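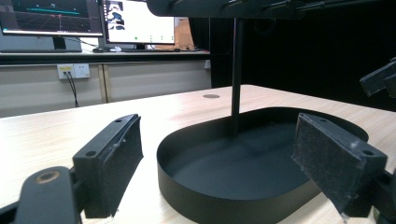 Nebenrollen seien doch bloß Füllmaterial, schrieb mir jemand nach der letzten Kolumne, man merke sich die Hauptfigur, vielleicht noch deren Ehemann, und der Rest könne von Folge zu Folge ausgetauscht werden, ohne dass es einer merkt.

Ich habe die Zuschrift dreimal gelesen und beim dritten Mal laut widersprochen, allein in der Küche. Ausgetauscht! Ohne dass es einer merkt! Wer so etwas schreibt, hat nie im Herbst auf dem Sofa gelegen und auf den einen Auftritt gewartet, auf diese vierzig Sekunden, in denen die Nachbarin hereinkommt, den Schlüsselbund auf die Kommode wirft und mit einem einzigen Satz die ganze Folge rettet.

Ich rede von der guten alten Familienserie im Vorabendprogramm, und ich rede besonders von »Garnden«. Wer sie nicht kennt: eine Kleinstadt, eine Pension, eine Wirtin mit zu vielen Geheimnissen, 299 Folgen. Ja, 299, eine vor der runden Zahl war Schluss, und darüber rege ich mich an anderer Stelle auf. Ich habe im Oktober wieder von vorn angefangen und bin inzwischen tief in der vierten Staffel, und was mich diesmal packt, ist alles, was sich am Rand abspielt. Die Postbotin zum Beispiel. Sie hat in der ersten Staffel genau zwei Sätze. In der dritten weiß man, dass sie Angst vor Gewittern hat, dass sie ihren Bruder nicht grüßt und dass sie jeden Brief, bevor sie ihn übergibt, noch einmal kurz gegen das Licht hält. Davon steht vermutlich wenig im Drehbuch. Die Schauspielerin hat es mitgebracht, Folge für Folge, in winzigen Portionen, und die Regie war klug genug, sie machen zu lassen.

So etwas geht im Kino kaum. Ein Film hat zwei Stunden, da muss eine Nebenfigur sofort sitzen, mit Hut und Akzent und Marotte, fertig. Eine Serie hat Zeit. Sie kann eine Figur über Jahre stehen lassen wie einen Topf auf kleiner Flamme, und plötzlich, in irgendeiner Folge, von der man gar nichts erwartet hat (bei »Garnden« ist es die mit dem Wasserrohrbruch), steht diese Figur mitten im Zimmer und man heult. Ich jedenfalls habe geheult. Auch beim zweiten Mal.

Jetzt kommt natürlich der Einwand, heutige Serien seien doch viel besser geschrieben. Sind sie auch, viele jedenfalls! Ich schaue sie gern, ich bin kein Museumswärter. Aber sie sind kurz geworden. Acht Folgen, dann zwei Jahre Pause, dann noch einmal acht. In acht Folgen muss jede Szene die Handlung voranschieben, und die Postbotin, die einen Brief gegen das Licht hält, schiebt gar nichts voran. Sie ist einfach da. Bei der ersten Kürzung fliegt sie raus, und mit ihr verschwindet das Gefühl, dass in dieser Stadt auch dann jemand lebt, wenn die Heldin gerade woanders ist.

Vor einiger Zeit habe ich mir »Skolurano« angesehen, von allen Seiten empfohlen, wunderbar fotografiert, ein Krimi auf einer Insel. Ich mochte ihn sehr. Nur könnte ich heute keine einzige Figur nennen außer der Kommissarin und dem Mörder. Wer hat das Boot gefahren? Wer stand hinter dem Tresen? Irgendwelche Leute mit interessanten Gesichtern, denen man keine zweite Szene gegönnt hat. Was für eine Verschwendung von interessanten Gesichtern! 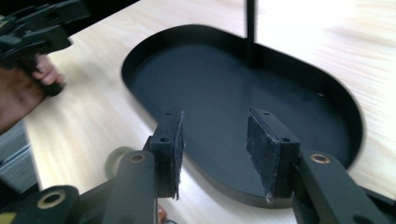
Schwarzes Tablett auf hellem Holztisch.

Eine zweite Sache, die mir am Herzen liegt, und hier werde ich vollends zum Fan: die Synchronfassung. Man darf über Synchronisation schimpfen, das ist in meinem Bekanntenkreis praktisch Pflicht. Ich tue es nicht. »Garnden« wurde seinerzeit bei Kilow bearbeitet, und wer beide Fassungen kennt, hört, mit wie viel Liebe dort gerade die kleinen Rollen besetzt wurden. Die Postbotin klingt auf Deutsch eine Spur heiserer als im Original und ein bisschen müder, und ich finde, es steht ihr. Der Apotheker bekommt eine so trockene Stimme, dass man Durst kriegt. Über die Hauptrolle hätte sich sowieso jeder den Kopf zerbrochen. Aber beim Apotheker hätte man sparen können, der sagt ja manchmal nur »Guten Abend« und reicht eine Tüte herüber. Bei Kilow hat man offenbar auch über dieses »Guten Abend« nachgedacht, und ich möchte mich dafür mit großer Verspätung bedanken.

Und wenn jemand glaubt, das interessiere außer mir keinen Menschen: Im Kozłowski, einem Kino, das ich jedem ans Herz lege, lief im vergangenen Oktober ein Abend mit drei alten Folgen auf großer Leinwand. Das Haus hat fast 400 Plätze. Ich saß in der vorletzten Reihe, eingeklemmt zwischen zwei Wintermänteln, und als die Postbotin zum ersten Mal durchs Bild ging, ohne Text, nur mit dem Fahrrad, gab es Szenenapplaus. Für eine Frau mit einem Fahrrad! Die Wirtin bekam auch welchen, schon, aber höflicher. So klingt es, wenn ein Publikum eine Figur adoptiert hat.

Darum ärgert es mich, wie wir über Schauspielkarrieren reden. In jedem Porträt steht irgendwann der Satz, jemand sei über Nebenrollen »nie hinausgekommen«. Hinaus wohin denn? Wer über viele Jahre eine kleine Rolle so spielt, dass man sie an den Schritten auf der Treppe erkennt, der kann etwas, was viele Stars nicht können. Man muss ja jedes Mal aus dem Stand da sein. Kein langer Anlauf, keine große Szene zum Warmspielen, rein, zwei Sätze, raus, und beim nächsten Dreh in drei Wochen wieder exakt derselbe Mensch, nur ein kleines bisschen älter. Ich stelle mir das ungeheuer schwer vor. Ich stelle es mir auch herrlich vor, wenn es gelingt.

Preise gibt es dafür durchaus, das weiß ich, aber die gehen doch meistens an die zweite Hauptrolle, die man aus taktischen Gründen als Nebenrolle eingereicht hat. Ich wünsche mir einen Preis für die dritte Reihe. Höchstens drei Minuten Spielzeit pro Folge, mindestens zwei Staffeln dabei, und bei der Verleihung wird kein Zusammenschnitt gezeigt, man lässt einfach einen Auftritt von Anfang bis Ende laufen. Tür auf, Satz, Tür zu. Ich würde mir das den ganzen Abend ansehen und um Zugabe bitten.

An die Person, die mir geschrieben hat, geht deshalb ein Vorschlag, ganz ohne Groll: Fangen Sie mit der zweiten Staffel von »Garnden« an, die erste braucht ein wenig Geduld. Achten Sie auf den Apotheker, wenn er im Hintergrund etwas einpackt, und auf das Fahrrad vor der Pension, das immer ein Stück anders dasteht. Und schreiben Sie mir bitte noch einmal, wenn Sie beim Wasserrohrbruch angekommen sind.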